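Two cameras, one small cabinet

I said last time I'd write up the camera comparison once I'd stopped being cross about it, so it's 2019-09-26 and I have (mostly) stopped being cross.

Quick recap for anyone new: I've been building a little mobile robot in the spare room, and Danica lent me her second head camera to try against mine. Hers is a Motum, mine is the older MacAulay I bought off Uwe with a dodgy connector. The Motum cost her more than 300 quid new and I paid nowhere near that, so I was really hoping mine would win!

The job is dull on purpose. Find the bedside cabinet, work out where the drawer knob is, and give the arm a point to reach for. I wanted the cabinet because it's white, the walls are white, the desk is white, and depth cameras hate that sort of thing.

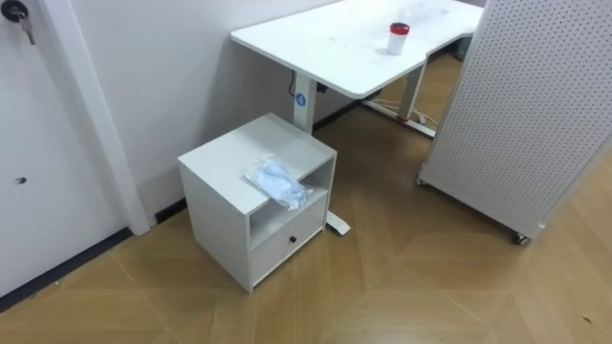 The cabinet in front of the desk, pegboard over on the right.

The knob was fine on both. It's small but it's black, and a black dot on a white drawer is about as kind as it gets. The plastic bag on top was another story. My MacAulay saw straight through the clear bits and put the top of the cabinet in a different place every time I asked, whereas the Motum at least made up its mind. It also coped better with the shine on the floor, which my camera kept reading as a hole. Not great if you're planning to drive over it.

Where mine did win was start-up. It's ready in 6 seconds and the Motum takes 9, and when you're restarting everything as often as I do, you feel it — I'd got quite snappy by teatime.

Adaeze reckons I should turn the exposure down and try mine again before spending any money, and she's usually right about this stuff, so that's the plan for October. The Motum goes back to Danica after that. If anybody has a spare mounting bracket for the MacAulay, please shout, mine is currently held on with tape.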